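Section 7: When the Sleeve Creeps Down (Finger Stall and Wrist Pinch)

Okay, this is the section I wish I'd had when I set up my first Carau hand. The knit sleeve that keeps dust and carpet fuzz out of the wrist is great right up until it starts working its way down toward the fingers. Then you get a finger that closes slowly, or stops halfway, and the controller throws a 38 and parks the whole arm. I lost most of an afternoon to it and was sure I'd burned out a motor. The motor was fine (phew!). A roll of fabric had gotten into the base of a finger joint, and every time the finger curled it pulled in a little more.

If you've already got a 38 on the screen, start at step 1. If you're only here for the routine check, skip down to "Before every session."

CAUTION: Do not pull on the sleeve while the arm has power. The hand will try to hold its last position, and if the fabric lets go all at once the thumb can snap shut. It got Nyokabi Makokha across two knuckles on the Mellis bench, and she was wearing gloves.

CAUTION: No scissors and no blades anywhere near the joints. There's a tendon line under there that looks an awful lot like a loose thread. Please don't ask how I know.

Clearing a stalled finger

1. Press the stop button on the base. Don't use the pause command in Kinora for this, it leaves the holding current on.

2. Wait 12 seconds for the drives to bleed down. The light on the base goes from amber to off. If it stays amber, pull the main plug and give it another minute.

3. If the hand is holding something, get a pad or a folded towel under it before you touch anything else. Once the fingers go limp, whatever's in there is going to fall.

4. Turn the wrist by hand so the fingers point at the floor. It should move with a light, even drag. If it feels gritty or won't budge, stop and go to Section 9, you have a different problem and it's inside the cuff.

5. Starting at the forearm end, gather the sleeve upward a little at a time. Work it up with flat fingers, kind of like pushing up a sweater sleeve. I used to grab it down at the knuckles and yank, and all that does is stretch the hem so it creeps faster next time.

6. Look into each finger joint from the side with a flashlight. You're looking for fuzz or a bit of yarn between the side plates. Tweezers with plastic tips will get most of it. If a strand won't come with a gentle tug, curl the finger open a hair and try again.

7. Check the thumb the same way. It's easy to forget because it sits off by itself, and it picks up more carpet fiber than all the others put together if you work low to the floor like I do.

8. Move each finger through its full travel by hand, one at a time. You want the same feel on every one. A springy spot near the end means there's still fabric in there, so back to step 6.

9. Power up, clear the 38, and run the slow open/close from the Hand menu. Keep your hands on the stop button and not near the robot, however tempting it is to lean in and watch.

Note: If the fault comes back on the very first close, it probably isn't the sleeve. Unplug the hand and re-seat the Pavliuk connector at the elbow before you go ordering parts. Mine had a bent pin for weeks, and it only acted up when the arm was reaching low.

Before every session

Open the hand and bring up the wrist camera view. I keep the arm low with nothing in the grip, so I can see the joints against the floor. The metal at the base of the fingers should be showing, with the sleeve bunched up behind it. If you see ribbing where you ought to see metal, push it back now and save yourself the trouble. A fingertip tucked behind a fold of sleeve isn't a fault all by itself, but do power down and check that it swings free before you run anything.

Swap the sleeve when the hem won't stay put any more. I've tried tape (leaves goo), a rubber band (rolls right down with the sleeve), and a hair tie, which worked beautifully for one morning and then ended up in the thumb joint. A new sleeve is cheaper than your evening! Last revised 2024-04-04, when I added the connector note. 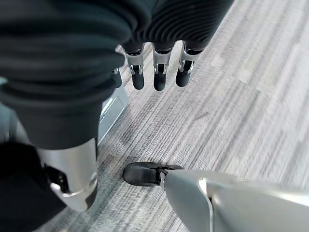

Fig. 7. Wrist camera view, hand open over carpet. Silver finger joints visible below the ribbed sleeve, thumb at lower right.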